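1/ Troquei a torneira da cozinha em maio e fiquei de contar como foi. Segue o fio, com os preços e os erros.
12 comentários · 31 compartilhamentos

2/ A antiga pingava desde que me mudei para cá. Já tinha trocado o reparo duas vezes. Na terceira, o parafuso espanou e desisti de consertar.

3/ Fui à Tollik, a loja de materiais perto da rodoviária. A opção mais cara era uma Dal Bello de R$ 1260, com ducha extraível. Bonita, mas não uso ducha para nada.

4/ Levei uma Wilus de bica alta e curva, uns R$ 300. O que eu queria era altura para encher a panela de pressão sem ter de inclinar.

5/ Fechar o registro geral antes. Parece óbvio. Fechei só o da cozinha, que não veda por completo, e tive de secar o armário inteiro.

6/ A porca de fixação estava travada. Pinguei vinagre, esperei 25 minutos e saiu com a chave inglesa. Trabalhar deitado dentro do armário é a pior parte do serviço.
4 comentários

7/ Aproveitei para trocar os flexíveis também. Os velhos tinham ferrugem nas pontas. Fita veda-rosca só na rosca da parede; no flexível quem veda é a borracha.

8/ Cheguei a pedir orçamento para trocar bancada e cuba juntas, na Grerkberg. Deu R$ 2419 sem a instalação. A cuba de inox está boa, a bancada bege também, ficaram as duas.

9/ Como ficou:
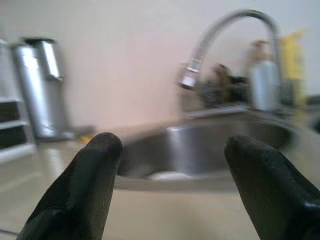 Torneira cromada nova, cuba e bancada de sempre.

10/ Perguntaram se respinga. Com o registro todo aberto, sim, porque a água cai de mais alto. Uso a meia abertura e resolve. O arejador que veio na caixa é simples, talvez troque.

11/ Limpeza: detergente neutro e pano macio no cromado. Na cuba, o lado macio da esponja, sempre no sentido do escovado. Palha de aço não uso em nenhum dos dois.

12/ Um mês depois, passei papel toalha nas conexões embaixo da pia e saiu seco. Falta o silicone na junta da bancada com a parede, que fica para quando eu comprar outro tubo.
7 comentários · 18 compartilhamentos

Imprimir | Enviar por e-mail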